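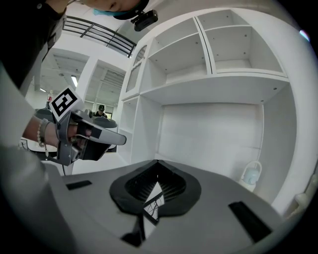 Coatings technician wanted, Gratero (full-time, 18 months to start)

Posted Apr 6, 2026

Hi! I'm Indrek Venckus and I run the ceramics side of Gratero, where we make very thin oxide coatings for glass and thin sheet metal. I'm looking for a technician to join my corner of the lab, and I'd rather write this ad myself than hand you the HR version, so bear with me if it wanders a bit.

What we work on

Most of our time goes into a project called Stisis. We're trying to get a hard, clear alumina-based layer onto ordinary window glass at temperatures low enough that the glass doesn't bow. Lots of groups can make a beautiful hard coating on a little square the size of a postage stamp. Getting it to behave over a full pane, with the same thickness at the corners as in the middle, is where I've spent most of my working life lately (my partner would say all of it).

We do it by dip coating from a sol, then a slow dry, then a cure in a belt furnace. Since February we've put 126 panes through that line. A good number were lovely. A few cracked in ways I still think about while brushing my teeth. The current recipe gives us a layer 53 nanometres thick on a decent day, and I'd like many more decent days.

There's a smaller project too, Flutano, which is about coating the inside of narrow steel tubing. It's early, it's messy, and if you like fiddly problems you will probably try to steal it from me. Please do.

What you'd be doing

Mixing sols, mostly, and then finding out what happens to them. A normal week would have a couple of days of wet chemistry and dipping, a day on the furnace, and the rest measuring: ellipsometry, haze, scratch and abrasion tests, and some time at the electron microscope over in the Queiroz building once you've done the training. You'd keep the batch log, order chemicals before we run out of them (I am terrible at this), and look after the humidity control in the dipping room, which has opinions.

I should say that the log matters a great deal to me. When a coating goes cloudy, the answer is nearly always in some small thing like how long the bottle sat open, or who changed the filter and when. If you're the sort of person who writes down the boring stuff, we'll get along wonderfully.

You won't be washing glassware all day while the rest of us think. We all wash glassware. You'd be in the Thursday data meeting with everyone else, and if you reckon my plan for the week is a dud I want to hear it there, before I've used up a litre of good precursor.

Who I'm hoping for

A college diploma or a bachelor's degree in chemistry, materials, chemical engineering or something close. Or a few years in a plant or a shop where you dealt with coatings, glazes, paint, plating or glass. I once worked with a former potter who understood drying cracks better than I did, so I mean that second part.

You need to be comfortable with solvents and dilute acids and happy to work in gloves and goggles for a good part of the day. You should be able to lift 20 kilograms, or be fine asking for the hoist. Some spreadsheet skill is needed. A bit of Python would be a treat, though I can teach you the little I know.

Nice to have, and really only nice: sol-gel experience, any kind of vacuum work, having used an ellipsometer without swearing at it.

Don't hold off because you only tick part of the list. I'd sooner train someone careful and curious than get someone who's done it all and is bored.

Pay, hours and the rest

It's 37.5 hours a week, Monday to Friday, and I'm relaxed about when you start as long as the furnace isn't left on its own during a run. Cure days can go late, maybe twice a month, and you take that time back the same week or the next one.

Pay is $1,715 every two weeks after the usual deductions for someone on the starting step with no dependants, and a bit more if you come with experience. HR will give you the proper gross figures for each step, so ask them before you say yes to anything. Dental and prescription coverage kick in after three months. Vacation is three weeks, and we close between Christmas and New Year's on top of that.

The contract is 18 months because that's how long the present money runs. I've put in for a renewal and I feel good about it, but I can't promise it, and I'd feel lousy if I let you think otherwise.

The lab is on the ground floor with level access from the parking lot, and two of the benches are height-adjustable. The number of buses out here is a bit grim after seven at night. Several of us carpool on cure days and we can usually work something out.

How to apply

Send me a resumé and a short note. One page is heaps. In the note, tell me about a time something you were making or measuring came out wrong and what you did next. It can be from a lab, a kitchen, a garage, whatever you've got. I read every one of these myself, usually with a coffee, and they tell me a lot more than a cover letter full of adjectives.

Put "coatings tech" in the subject line so my inbox doesn't eat it. You'll find the address on the Gratero contact page, under Ceramics. I'll start reading as they come in and keep the posting up until I've found someone.

Interviews are in two parts. First there's a half-hour phone call with me. Then, if we both still like the idea, you'd come in for a morning, meet the group, and dip a pane with us (paid, lunch included, closed shoes please). I'm not going to spring a chemistry exam on you. If you need anything set up differently for either part, tell me and I'll sort it out.

You do need to be able to work in Canada already, as we can't sponsor a permit for this position. I'm sorry about that one, I did ask.

Questions are welcome even if you're only half thinking about it. Mornings are best for catching me, before I've got my gloves on.

Indrek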